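Open day at Flandcombe

Posted 17 December 2024

I've been doing our family tree for seven years, and somehow I had never set foot inside a funeral home unless I had to. So when Flandcombe Funeral Home put a notice in the local paper about an open day, I went. My great-grandparents, the Vultbergs, were both buried out of that building, and I've got an obituary clipping for each of them with a hole where a date should be. I figured somebody there might have a ledger.

They do! The old registers fill a whole wall of the back office, 40 volumes, and the earliest one goes back 120 years. We could turn the pages ourselves as long as we'd washed our hands first. The entries are shorter than I expected: name, age, cause, cemetery, who paid. Great-grandma's had the burial date I was missing, plus a note that the flowers came from the Skuten lodge, and I had no idea she had anything to do with the lodge. I stood there grinning like a fool in a room full of people being very respectful.

The tour itself took in the chapel, the casket room and the arrangement office. The chapel is smaller than it looks from the road, and it still has the old pews – hard as ever, bring a cushion. We didn't see the preparation room, but one of the directors talked about it for a good while and took every question, including some pretty blunt ones from a man near the front. After that it was coffee and three kinds of pie, and I had two of them.
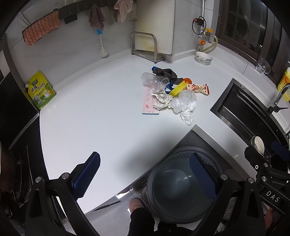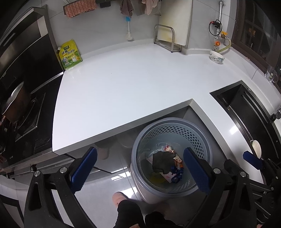

White countertop and a bin with holes in its sides, in both photos.

The part I'd go back for was the talk on writing an obituary. The speaker handed out old notices with the names blacked out and had us mark what a relative would want to know a hundred years on. Maiden names came up right away. So did towns, and I mean the town where the person was living, with the state, since "of this city" is no help once the clipping has been cut out of the paper. She also said to put the middle name in if you know it. I have four men named Pascu in my files who could all be the same guy, so amen to that.

I came home and started a page for my own parents, who are alive and well and thought it was a bit much. Mom did correct the spelling of her middle name, which I've had wrong for years.

They're planning another open day in April. Parking is on the side street, and the lot fills up early. If you want a particular register pulled, call ahead with the year, and bring a pencil – pens aren't allowed near the books. I still need to look up the other side of the family, and I forgot to ask about copies.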